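Week Nine: The Cable Wins Again

Posted 27 August 2026

I signed up for the evening robotics class at the Kanstead adult education center because the catalog promised "hands-on automation for beginners," and I am both a beginner and in possession of hands. I pictured something with wheels. Maybe it would follow a line of tape across the floor, bump into a wall, and we'd all clap.

What we got was network equipment. Our final project is to have a robot arm plug an Ethernet cable into a switch. It's a job I have done perhaps a thousand times in my life, usually while on the phone, sometimes while lying on my side under a desk with a flashlight in my teeth. I assumed we'd be finished by week four and could move on to something with wheels.

We are in week nine.

My team is called Vurnoseo, a name arrived at by letting everyone put two letters into a hat and then being too polite to draw again. The other team is called Yurchenko, after the gymnastics vault, which sounds much better and has given them an unearned confidence. At the end of term we each get one evening to run our robot in front of the other team, and whoever makes the most good connections gets their name on a plaque. I have seen the plaque. It's a cutting board.

We divided the labor early. One of us does the code, one of us does the arm itself, and I do what our schedule calls "task setup," meaning I put the cable down and stand back. Then I pick the cable up, put it down a little differently, and stand back again. I have developed opinions about this. There are good cable placements and there are cheap ones, and if you always lay the connector at the same angle you end up with a robot that is brilliant at precisely one thing. We found that out in week five, when somebody moved the table.

The program we use to record and replay our attempts is called Cirnotitz. It was written by students from a previous year and it has their personality all over it. When a run fails it says "OK." When a run succeeds it also says "OK," but in green. There's a setting called "patience" that goes from 0 to 96, and the manual (a single page, stapled to nothing) doesn't say what happens at either end. We keep it at 59. It was at 59 when our first pick worked, and we are all a little superstitious now.

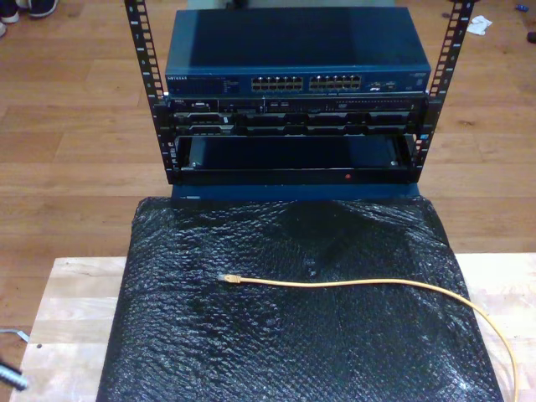 The patient and the problem. Yellow cable on the bubble wrap, Netgear switch up top.

You wouldn't think a cable could be difficult. It's the floppiness that gets you. A block stays a block when you pick it up. A cable is a different shape every time you so much as breathe near it, and whatever the far end is doing has a vote in what the near end does. Pinch the cord an inch too far back and the connector droops like a tired flower. Pinch the plug itself and you have the right idea, but then you have to get it turned the correct way up, and an Ethernet plug has exactly one correct way up and several that feel correct until they don't go in.

And then there's the bubble wrap. I like it and the code person doesn't. It gives, so the gripper can come down a hair too low without anybody shrieking. It also shines under the lights and has bumps everywhere, and the plug can settle between them at a slight tilt, so the pick is never quite the pick you practiced. (It also pops. The first time it popped under the arm, three adults stepped backward in unison.)

The ports are the other half of the misery. From across the room a switch looks like a generous target, all those openings in neat rows. Then you get down to plug level and every one of them is a small, unforgiving rectangle with neighbors. We've had the arm arrive beautifully, line up beautifully, and push with great conviction on the metal between two ports. Cirnotitz said "OK."

According to the log, we passed 2,299 recorded attempts last week. I'd like to report that the last few hundred were mostly green. Some were! We had a run in the middle of the evening where it went in, and went in again, and I heard that little click both times and made a noise I'm not proud of. Then I laid the cable with a bit more curve in it and we were back to poking the air.

Things I've changed my mind about since April, when I paid the course fee: I no longer think of picking things up as a simple skill. I caught myself the other night putting my phone charger in and noticing how much I wiggle. I miss, I feel the edge, I slide over, I try again, and the whole business takes under a second and I'd have sworn I just plugged it in. Our arm doesn't wiggle. We tried adding a wiggle and it looked like it was trying to scratch an itch, but the code person thinks there's something in it, so that's next week's plan. Smaller wiggle, slower push.

Yurchenko, meanwhile, have gone quiet. They used to wander over and offer tips. Now they keep their laptop turned away from us and say things like "yeah, getting there," and I don't care for it one bit. I did see one of them leaving with a yellow cable looped over a shoulder, so either they're practicing at home or they need the internet.

We have four sessions left. The sign-up sheet for the spring class is already on the door, and the project listed for it is folding towels. I've put my name down, in pencil.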